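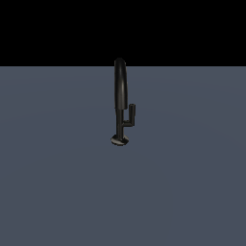

# Running a Household Word Survey and Putting It on a Map

Last revised August 21, 2025. Maintained by Maarja Pētersons.

This page covers a written survey of regional words for household things: the prompt list, the answer sheet, cleanup, and mapping. It doesn't cover pronunciation. Recording work needs different equipment and a different consent form.

The settings match the Kesusard survey, which closed in February with 2318 usable answers. Smaller surveys can follow the same steps.

## What you need

- A prompt list of no more than 40 items
- An answer form, paper or online
- A spreadsheet program
- A mapping program that accepts CSV files (the steps below use Prastov)
- One person to clean the answers and another to check them

## Step 1: Choose the items

Pick things people name at home and seldom write down. Vocabulary from school or television tends to be the same everywhere and fills the sheet with answers that can't be mapped.

Items that have separated well by region in American English:

- the thing water comes out of at the sink (*faucet*, *spigot*, *tap*)
- the same thing on the outside wall of a house
- a carbonated soft drink
- the strip of grass between sidewalk and street
- a paper container for groceries
- a small freshwater shellfish with claws
- the evening meal, and the midday meal if it has a separate name

Ask about the indoor and outdoor water fixtures as two items. Many speakers have *faucet* for one and *spigot* for the other, and a single prompt loses the difference.

Leave out slang for people, money, and drinking in a first survey. These words vary more by age than by place.

## Step 2: Write the prompts

A prompt must not contain any of the answers. Write it as a definition or a gap in a sentence.

Weak prompt:

> Do you say faucet or spigot?

Better prompt:

> What do you call the fixture over a kitchen sink that the water runs out of?

Use a picture prompt where a definition gets long. One object per picture, plain background, no label. Print it at the same size on every form. 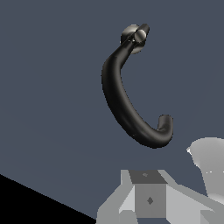
*Black wall hook with a round mounting disc.*

Test each prompt on five people before printing. If two of them ask what you mean, rewrite it. Vratislav Zeman's rule for the Kesusard list was to drop any prompt that had been rewritten three times, and the final list was shorter and easier to fill in.

## Step 3: Build the answer form

Each item gets three fields:

1. **First word.** The word the person would use without thinking.
2. **Other words.** Anything else they use themselves.
3. **Heard but not used.** Words they know from other people.

Keep field 3 even if you don't plan to map it. Without it, people put heard words in field 2.

At the top of the form, ask for:

- ZIP code where the person lived longest before age 18
- ZIP code now
- Year of birth, in ten-year bands
- Whether either parent grew up in the same county

Do not ask for a name or street address. If you want to follow up with some people, collect contact details on a separate sheet.

Put the personal questions first and the word items in random order. On paper, print two versions with the items in opposite order, marked A and B in the corner.

## Step 4: Collect the answers

Set a target for each county before you start. For a region of 15 counties, 600 forms is a workable minimum if they are spread evenly. A total of 3000 with most of them from one city gives a worse map.

Hand out paper forms in places where people wait: clinics, barber shops, tire shops, church suppers. Online forms reach younger people and people who have moved away. Record the source of every form in its own column.

Instructions for anyone handing out forms:

- Read the prompt exactly as printed.
- Do not nod at or repeat an answer.
- Do not offer a word if the person is stuck. Write "none."
- If the person corrects an answer, keep both and circle the first.

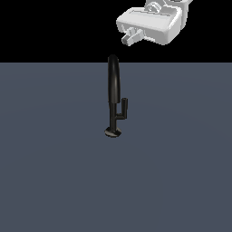
*Black faucet on a gray surface, white gripper at upper right.*

## Step 5: Enter and clean the data

Use one row per answer. A row per person looks tidier but has to be taken apart again before mapping.

| Column | Content | Sample value |
|---|---|---|
| form_id | Number stamped on the form | 0117 |
| item | Item code | SINK |
| rank | first, other, heard | first |
| raw | Answer exactly as written | spicket |
| clean | Standard spelling | spigot |
| zip_child | Childhood ZIP code | 37204 |
| source | Where the form came from | clinic |

Never type over the **raw** column. *Spicket* is a pronunciation spelling and may be worth its own map later.

Cleaning rules:

1. Lowercase everything.
2. Strip articles and plurals.
3. Merge spellings of the same word in **clean** only.
4. Keep compounds separate at first. *Water spigot* and *spigot* can be merged after you see how they fall.
5. Code jokes and blanks as `NA`.

The second person then checks one form in ten against the paper. If more than two percent of the checked rows are wrong, check the whole batch.

## Step 6: Make the map

1. Export the rows where **rank** is `first`.
2. Group by item, county, and **clean**.
3. Calculate each word's share of the answers in that county.
4. Save as CSV with county codes stored as text. Numeric codes lose the leading zero.
5. In Prastov, load the county outline, then join the CSV on the county code.
6. Shade by share, in five equal steps.
7. Leave any county with fewer than eight answers unshaded.

Make one map per word. A single map showing only the winning word hides counties where two words are nearly even, and those are often where the boundary runs.

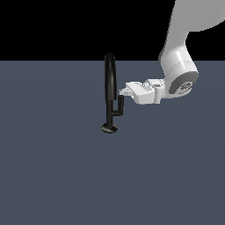 *White robot arm reaching toward a black faucet, simulated.*

## Common problems

**A county stands out from all its neighbors.** Check the **source** column. If most of the forms came from one family reunion or one office, collect more before drawing anything from it.

**Two words show the same pattern.** Check that they weren't entered twice from one answer, such as *spigot or tap* split across two `first` rows.

**The oldest band has very few answers.** Paper forms in larger type help. Silvia Krajčí's 16-point version can be copied from the forms folder.

**The boundary follows the state line exactly.** Look at who did the entry. On one early batch, separate people had cleaned each side and handled *water spigot* differently.

## Files to keep

Keep the blank form, the item codes, the cleaning rules with dates of any change, the raw export, and the county totals in one folder. Store the paper forms by form number until the check in Step 5 is signed off.

Corrections to the item codes go to Lanying Zeng.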